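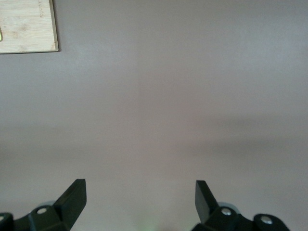 A pale board on a matt grey worktop.

Worktops: the case for matt

Gloss surfaces held most of the fitted kitchen market at Skarport for years. Orders are now moving the other way. Assunta Galli, who specifies interiors for Sequeira, puts the change down to lighting. Strip lamps under wall units strike the worktop at a low angle, and a polished finish returns that light as glare. A matt one scatters it.

The drawback is grease. Fine surface texture holds oil, and wiping with a dry cloth spreads it. Galli advises warm water and a mild detergent, followed by a rinse. Abrasive creams should be avoided, as they polish small areas and leave shiny patches that cannot be reversed on site.

Joints need more thought. Justance supplies its 1301 sealant in 2 greys, and fitters are told to leave it overnight before the sink is used. Samples should be viewed flat, in the room, by day and again after dark.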